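Chapter 4
Cricket Outside the Big Countries: Leagues, Grounds and Scorebooks

Ona Lukoševičius

4.1 Why study a small league

Most books about cricket begin with the test nations, and the student may think that the game lives only there. In this chapter we look at a different level. A small league has few grounds, few coaches and a short summer, and the players pay for a large part of it from their own pockets. The rules are the same, but many decisions are made in another way, and these decisions are the subject of this chapter.

Our main case is the Strebel League, in which the clubs of Allthorpe, Misberg and Trurkel have played for many seasons. The league uses a format of 40 overs for each side. It was chosen because visiting teams must travel home on the same evening, and a full match of 50 overs did not leave enough daylight at the end of the season.

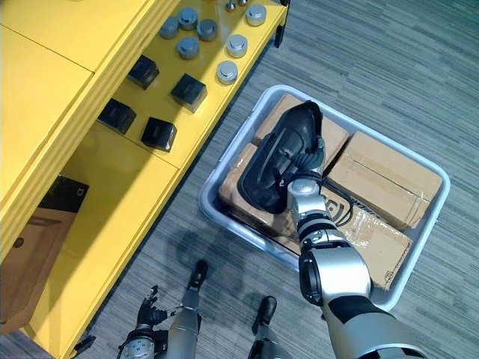
The student should keep in mind three kinds of source when reading about such a league. The first is the scorebook, in which each ball is written down by hand. The second is the yearly report of the club. The third is the memory of players, which is rich but must be used with care. In my own interviews at Misberg, two bowlers described the same final, and they did not agree on who had batted first.

4.2 The problem of the pitch

A natural grass pitch needs rolling, cutting and water through the whole season. Of the clubs in our case, only Allthorpe has kept one. Misberg and Trurkel play on artificial pitches laid over concrete, and the ball comes off them higher and with a more even bounce. A batter who learned the game at Misberg is usually strong on the back foot. The same batter can have great difficulty in the first matches at Allthorpe, where the ball stays low in May and June.

This difference has an effect on selection. The Allthorpe captains have often picked two spin bowlers at home and left one of them out when the team traveled. In section 4.5 we will compare the bowling figures from both types of surface.
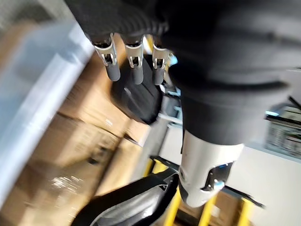 Attendance is also connected to the ground. The Allthorpe ground can hold 3000 people, but a usual league match is watched by fewer than 500. The one large crowd in the club's records is from a July final against Trurkel, when over 2000 came and the road to the village was closed. The Trurkel opener made 101 in that match and his side still lost, with four balls remaining.

4.3 Terms used in this chapter

Home surface: the type of pitch on which a club plays its own matches.
Short format: any match with a limit of 40 overs or fewer for each side.
Carried player: a player registered with one club who is allowed to appear for another when that club cannot field eleven.

The rule on carried players has caused more arguments in the league than any other, and we begin with it in the next section.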